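Kitchen chores notebook, Dinus sim
October 2025

Back on the clearing-up task after far too long fiddling with the grader. The question on the whiteboard is still the one from January, when we kicked this off at Brellton: can an arm clear a counter well enough that you'd stop doing it yourself? My answer this morning was "maybe on a good day," and I'd like to have something better written down before I go home.

Ran the Irkus policy overnight, 3000 episodes, the mug-only version. Mug starts anywhere on the counter, arm has to pick it up, carry it to the sink side and let go with the thing still upright. 2909 came back as passes, which made me very happy for as long as it took to get coffee. Then I watched a bunch of the passes (you really have to watch them, the number is no use by itself) and plenty of them are mugs put down so close to the lip of the counter that my mother would have yelled. The checker only wants "on the counter, upright." So that's a checker problem and it's mine to fix. Note to self: margin from the edge, and a penalty for dropping from height!

Then the flatware. Oh boy. Forks are still awful. A mug is tall and has sides, you can come straight down on it and close, and if you're a little off it sort of settles into the fingers. A fork lying flat gives you almost nothing to close on. The fingertips hit the counter first, the controller gets upset, the arm backs off and tries again in exactly the same spot. One episode did this 21 times before the timeout. I sat through all of it, no idea why.

Tried lowering the contact stiffness. Helped a bit, but now it drags things. Tried coming in at an angle, which looks more like how a person does it, and that's the one I'd keep going with. The config is saved as lục-tilt in the shared folder, please don't overwrite it, I haven't backed it up.

Mixed counter next, mug plus fork plus spatula on the marble, same policy with no retraining. Only did 10 of these by hand because each one needs babysitting.

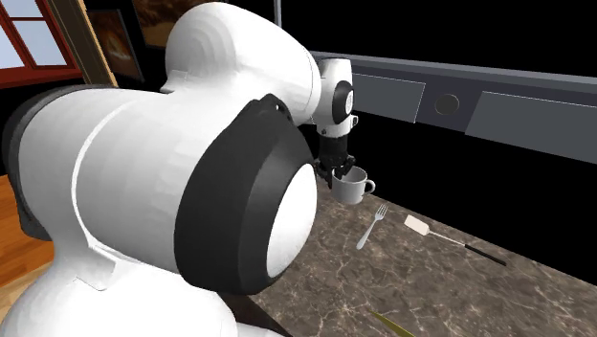

Lục read the draft of this over chat and wrote back that clearing a counter was never the chore anyway, the chore is deciding what's dirty, and could we please test that before spending another month on forks. Fair point, and I don't have a good answer. We've got no dirty state in Dinus at all, every cup is the same cup. I said I'd look at swapping textures.

Still to do: edge margin in the checker, rerun mug-only with it on, tilt approach on the spatula handle, ask about GPU time for next week.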